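New record from Birkton's own Pedska

Pedska have finished their second album. It is called Mendonça, after the street where three of the four members shared a house, and it comes out on February 9, 2023 on the Emia label. Readers who came to the spring shows will have heard half of it already, under other titles and at faster tempos.

The band formed when Solange Fortin and Josué Dantas were playing in separate groups and sharing a rehearsal room. Fortin sings and plays a nylon-string guitar through a small amplifier. Dantas plays bass. Syahrul Ngui joined on drums a few months later, and Romana Pešek came in on keyboards and clarinet after the first album had been recorded but before it was released, so she is credited on the sleeve of a record she doesn't play on. She has said she doesn't mind.

That first album was made in two days with everyone in the same room. It was loud and a bit blurry, and reviewers tended to compare it to whichever guitar band they had last enjoyed. The new one took most of a year. The label's producer, Washington Nogueira, asked the group to bring in demos with no drums on them, and the songs were arranged from there. Five of the ten tracks still have no drum kit at all. Ngui plays a shaker on two of those and a suitcase on another. 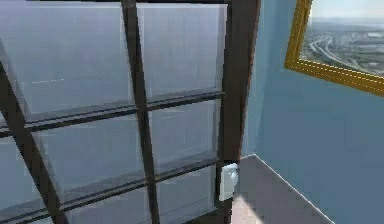 Glass-paned door and blue wall.

The change is clear from the opening track, "Low Water." It begins with a single clarinet note held for a long time, then Fortin's voice, close and dry, with no echo on it. The bass does not arrive until the second verse. When it does, Dantas plays one note to the bar and leaves plenty of room around it. A listener who wants the racket of the first album will have to wait until track four, "Cartage," which is under two minutes long and has the only distorted guitar on the record.

Most of the words are about work and getting home from it. Fortin drove deliveries while she was writing, and the lyrics are full of loading docks, side roads and people signing for things. "Signature Required" is built from the short remarks customers made to her at their front doors. There is no chorus. Each remark gets a line, the chords go around again, and the song stops when she reaches the end of the shift. "The Long Grade" is about a hill on the way out of town and a truck in the wrong gear. It sounds slight when described, but it has the best melody on the album and will probably be the one that gets played on the radio.

Dantas wrote two songs this time, his first for the group. He sings "Neighbour's Piano" himself in a low, slightly flat voice that suits it. The other, "Colour Chart," he handed to Fortin. Both are simpler than her songs and come as a relief in the second half, where the pace drops and three slow numbers sit in a row. I would have moved one of them.

Pešek's playing holds the whole thing together. On stage she has usually been the quietest person in the band, and it has been hard to hear what she was doing under the guitar. Here the clarinet is often the lead instrument. On "Night Sorting" she recorded four parts, one over another, and Nogueira left in the sound of the keys. The organ she uses elsewhere has a slow wobble that took some getting used to on "Cartage" but works well on the title track, where it is the only accompaniment for the first three verses.

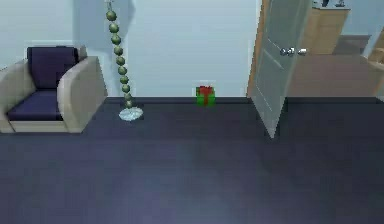
Armchair, beaded floor lamp and the open door.

The title track closes the album and runs for almost nine minutes. It goes through the house on Mendonça Street room by room, in the order the rooms were painted before the lease ended. Ngui comes in with brushes after the kitchen. By the last verse all four are singing, not very evenly, and the tape is left running after they finish. Someone asks if that was the one and someone else says to do it again. They didn't use the second go.

The recording is quiet and wants to be played at a reasonable volume. I tried it first on a laptop and thought the bass had been left off. On a proper stereo it is full and warm, with a good deal of low end in the organ. The vinyl has been cut over three sides, with the fourth left blank. The first pressing is 1035 copies on black vinyl. There is also a CD in a card sleeve and a download, both with the same ten songs in the same order. No bonus tracks are planned.

Emia says the first album has now sold 3518 copies across all formats, mostly at shows. It has been out of print on vinyl for some time. A repress was discussed but has been put off until the new one has had its turn at the plant.

The band will play the album in full at the Birkton hall on the weekend after release, with a short set of older songs after the break. The piano at the hall has been tuned, and Pešek will use that in place of the organ for at least part of the night. Doors are at seven and the support act is on at half past. Tickets are at the record shop counter or at the door, cash or card. Subscribers to this newsletter can have a copy of the LP put aside for them at the shop by replying with a name and phone number. Copies will be held for two weeks and then go back in the racks.

A handful of dates elsewhere will follow later in February. Fortin is playing the smaller rooms on her own, with the full group for the rest. She says the solo versions are closer to the way the songs were written, and that "Cartage" will not be among them.

Lyrics are printed on the inner sleeve, apart from those for "Signature Required," which the band decided to leave off. The cover lettering is by Dantas.

Next issue: the autumn choir program, and a look at the secondhand classical bins, which have just been re-sorted by composer.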